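Edosard Robotics Club forum > Student projects > Handset task, anyone got past 4 in a row?

ybmohmand
Our group says the handset pickup is ready for the August demo. I watched 15 tries last night and I'm not sold. Four good ones in a row, then it missed by a finger width and kept going like nothing was wrong. Table as we're using it now:

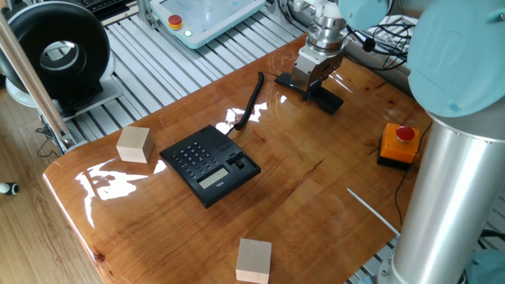 Phone station with the two cubes, fixed camera view

t_malik
Look at the glare on that tabletop. You've got a big white patch on the left and another behind the middle, and you're asking a camera to find pale cubes on it. I'd throw a matte cloth over it before touching the code.

ybmohmand
Tried a cloth. It bunched up under the fingers. Also the misses are on the handset, and the phone is black.

Mwanahawa_M
Disagree with Tahira. We ran ours on a shiny table all last term and lighting cost us maybe one run. My money's on the coiled cord. It pulls the receiver a different way every time.

t_malik
One run that you noticed. Did you log it?

Mwanahawa_M
12 runs, all logged, it's in the Pelupessy folder.

aqeelb
12 isn't much. And why are the cubes even out if the task is the phone?

ybmohmand
Second half of the task is stacking them. Rules page, section 4.

aqeelb
Then I really don't see this being ready. Run it with the cord unplugged and post the numbers.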